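Drustgate gripper build, bench log
25 November 2023. Box packing, new finger pads. 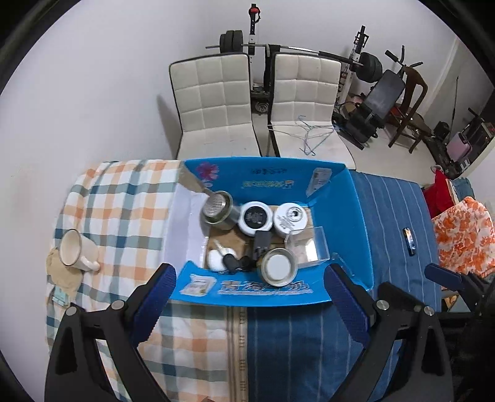
Noel Ocampo thinks the pads are too stiff and that the slip we keep logging is a force problem, so raising the current limit again will only hide it. He would drop the limit to 60 percent and cut softer pads first.

Tried it his way for the limit only. Pads unchanged, dark blue ribbed, both sides.

Run A, limit 100: jar held by the rim, twisted on lift. Mug fine by the handle, bad by the body.
Run B, limit 60: jar slipped 3 times, white containers OK. Canister not attempted, it leans and the left finger fouls the box wall on approach.

Linkage: pivot screws on the left jaw had backed out again. Threadlocked, left to cure. Play at the tip before that was enough to explain some of Run A, so treat those numbers as suspect.

Box flaps need to stay folded out. With the near flap up, the fingers catch it on the way down and the wrist reading jumps to 121 before contact with anything inside. Added a check for that in the approach routine, untested.

To do:
- softer pads, same rib spacing (Gleice has the mold from July)
- repeat A with tight screws
- clear plastic box: depth still returns the surface under it

Drustgate shared workshop notes. Contact: Nestor Manalo. Back to top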